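The Cult of the Perfect Fold

The washcloth is thirteen inches of terry that you wet, wring and hang over a faucet. You would think it had no need of a philosophy. Yet at a rented hall in Wudville this January I watched grown adults take notes while an instructor named Soo-ah Cha explained how to fold one, and I took notes too, because I had paid for the chair.

I went in with a grudge. My linen closet has been a landslide for years and it has never cost me a job or a friend. The home organizing business would like me to feel worse about it than I do. The starter kit from Trovetti, which sponsored the morning, has trays, bins and a booklet, and the booklet has a chapter on washcloths. The chapter is longer than the one on fitted sheets, which tells you something about who is supposed to be reading.

The method, as far as I could follow it, goes like this. You lay the cloth flat. You smooth it from the middle outward. You fold it in half, then in half again, turning the label to the inside, and you put the finished piece in a shallow tray with the folded edge toward you. A deeper container takes whatever hasn't been dealt with yet. Cha calls the first one "the shelf you can carry" and the second one "the waiting room." I wrote both of these down and felt silly.

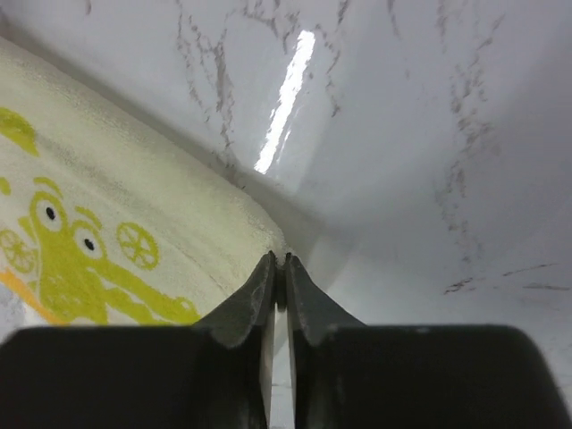

What bothers me about the flat-cloth stage is the assumption that cloth wants to be flat. Cheap terry does not. It has been through the dryer with two pairs of jeans and it comes out with one corner curled and the hem pulled tight, and you can smooth it from the middle all morning. Birsen Öztürkmen, who ran the laundry at a small hotel for most of her working life, was sitting next to me and had the same complaint. At the hotel they never smoothed anything. They gave each piece one hard snap in the air and folded it before it hit the table.

"If you need to pet it, you've already lost," she said.

I asked how many she used to do in a shift. On a bad one, she told me, 849, and she knew the number because her supervisor made her write it on a sheet. She couldn't remember any number from the good ones.

Cha's answer, when Öztürkmen put this to her at the break, was that hotel washcloths are all alike and household ones aren't. That was the first thing all morning I had no argument with. A family's supply is a mess of gifts, leftovers from sets, and things bought for a baby who is now in middle school. Mine includes two with ducks on them. Any system that starts with a uniform stack is a system for somebody else's house.

The printed ones caused the longest discussion of the day. Should a cartoon face end up on the outside of the fold or the inside? Kacper Ostrowski, a father of twins, was firmly for the outside, on the grounds that his kids will only use a cloth if they can see who it is. Na-rae Wang thought it looked cluttered and tucked hers in. They went back and forth on this politely for longer than I would have believed possible. The booklet takes no position. It does say that patterned pieces should be "curated," a word I would like to see retired from anything to do with bathrooms.
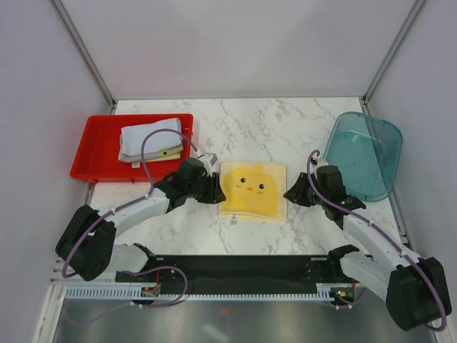 I will give the tray its due. A low rim means you can slide a hand under the pile and lift out the bottom piece without bringing the rest along, and a stack in a tray goes from table to closet in one trip. I have carried towers of folded laundry down a hallway under my chin for twenty years and dropped a good share of them. But a tray is a tray. The one in my kitchen that holds mail would do the same work, and I already own it.

The deeper bin I trust less. Give me a container with an open top and a vague purpose and I will fill it and leave it. Ostrowski admitted that his waiting room at home had been waiting since the fall. Wang said hers held batteries. Cha laughed at that and told us to get a smaller one, and the smaller one, naturally, is sold separately.

Then there is the matter of time. The booklet promises that the method will save you 6 minutes a load. I asked where the figure came from and was told it came from users, which I take to mean people who had already bought the kit. A competing outfit, Jullar, sells a course built on rolling, with a workbook of over 400 pages. I have not read it and I don't plan to. There are not 400 pages to be said about rolling.

Ifigeneia Bakalis, who owns the linen shop around the corner from the hall, doesn't sell organizers and has no patience for either camp. She keeps her own washcloths unfolded in a drawer. When I asked whether it bothered her to open it, she said she opened it, took one, and shut it.

I tried the fold at home for two weeks all the same. The first few days the shelf looked very nice. My husband, who had not been briefed, took from the middle, and by the weekend the front row had slumped into the hand towels. I folded them again. Then I had a cold and I didn't.

The part that has stuck is Öztürkmen's snap. I do it now with everything, pillowcases included, standing by the dryer. The curled corners mostly let go, and the pieces get folded in half once and dropped on the mail tray, labels wherever they land. The ducks go face up.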